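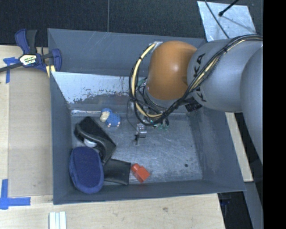 Demonstration gathering (bin picking)

Demonstration gathering is the name most of us use for the slow part of teaching a robot to pick things up: getting hold of enough examples for the learning system to learn from. I've been writing up the entries on grasping for this wiki, and this is the one I get the most mail about, so I'm letting myself ramble a bit.

An example, also called an episode, is one attempt from start to finish. The arm starts over the bin, goes in, closes on something (or misses it!), and comes back out. Camera pictures, joint positions and gripper commands are all saved together with the same clock. If the clocks drift apart you have a very large folder of nothing much, and yes, I have owned such a folder.

Where the examples come from

There are two main ways. In the first, a person steers the arm, usually with a hand controller, and the system later tries to copy them. People are good at this within a day or so, and their episodes look sensible, but they get tired and they all have habits. Soledad Saavedra, who taught me to drive an arm, always came in from the left, and for a while so did every model we trained.

In the second, the robot makes its own attempts, badly at first, and each one is scored as a success or a failure. It costs far less human time per episode. The early data is mostly misses, though misses are useful too, and I'd never throw them out. Plenty of groups mix the two. The Insaurralde set, for instance, starts with 2000 steered episodes and lets the robot carry on from there.

What goes in the bin

Variety matters more than people expect. A good load has soft things next to hard ones: a plush toy, a pouch, something flat and black that hardly stands up off the floor, a bright toy block. Flat items are the nasty ones, in my experience, and I like them in every load for exactly that reason. Dark things on a scratched metal floor are also worth having, as the shine confuses depth cameras no end.

Objects tend to drift toward one side or a corner as the arm pushes them around. Some teams stir the bin by hand, and others (the Tirinetti recipe does this) have the arm sweep the pile back toward the middle every 40 episodes. I swap the whole load after 100.

Keeping things still

Clamp the bin. A bin that creeps across the bench over a long session will quietly spoil your camera calibration. Tape marks on the work surface are handy too, so you can put things back after a bump. Leave slack in the cable bundle where the arm bends, and check the ties before each session.

Labels and file formats

Closell and Jukine are the two formats you'll run into most. Closell keeps one file per episode, and I find it easier to poke around in. Jukine packs everything together and loads faster, but fixing one bad label means rewriting the pack. I moved over to it in January and still grumble.

See also: grasp scoring, camera calibration, bin resets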